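Sallow House Student Chaplaincy, Virnurthorpe
Progress report to the Meltodum Fund, 26 August 2020

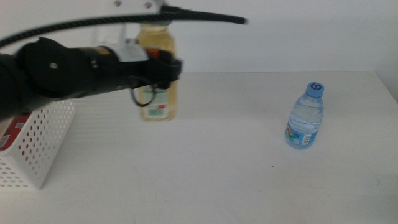
A bottled drink on the table.

The grant has supported chaplaincy work since May. Evening prayer moved online and drew some 20 students each week. Welcome parcels reached 253 residents of Ahuja Hall. Two rooms remain to be redecorated — the chapel and the small library — and nine places on the autumn retreat are still unfilled. Spending is within budget.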